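Study Skills 2, wk 4: Marking up a reading (highlighters)
Jiscombe Learning Centre, handout, bring to tute

Bring: the Plarnness reading, printed, single sided. Highlighters, yellow plus one other colour. Ordinary pen. Spares on the white table up the front, put them back after pls.

1. First read
No highlighter at all. Cap on. Pencil tick in the margin if something looks important, keep going. 18 pages, should take most of you under 60 minutes.

2. Second read
Yellow = the claim. Other colour = evidence for it. That's the whole code, don't invent a fifth colour at 11 pm.
Phrase, or half a sentence. Whole paragraph in yellow = you haven't decided yet, go back.
Definitions: box in pen, no colour.

3. Margin words
Every yellow bit gets a word or two beside it in your own words. Marks are for these, so write legibly (70 per cent of the task is the margin, rest is the summary on the back).

4. Practical stuff
Chisel tip: broad edge for the line, corner for underlining single words.
Inkjet printouts smear. Let the page sit before you go over it, or ask for a laser copy at the Pundila desk.
Highlight first, pen after. Gel pen under highlighter goes to mud and fouls the tip. If the tip picks up black, run it on scrap paper til it comes clean.
Clear barrels are handy, you can check how much ink is left before the exam block.
Store flat, caps clicked on properly. No highlighting in library books!! Núñez chapter is a library copy so use sticky flags for that one.

5. For next week
Marked up reading + summary, 2 paragraphs max, stapled. Work from the yellow only when you write the summary. If it dosen't make sense from the yellow alone, you've marked the wrong bits.

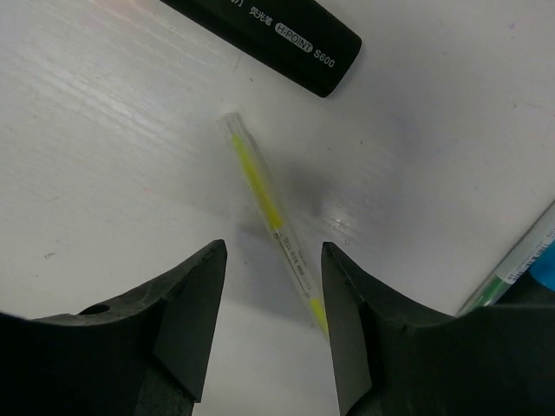 Can I do the markup on a tablet instead of on paper?
Fine for your own study, but the copy you hand in has to be the printed one, with the margin words in handwriting.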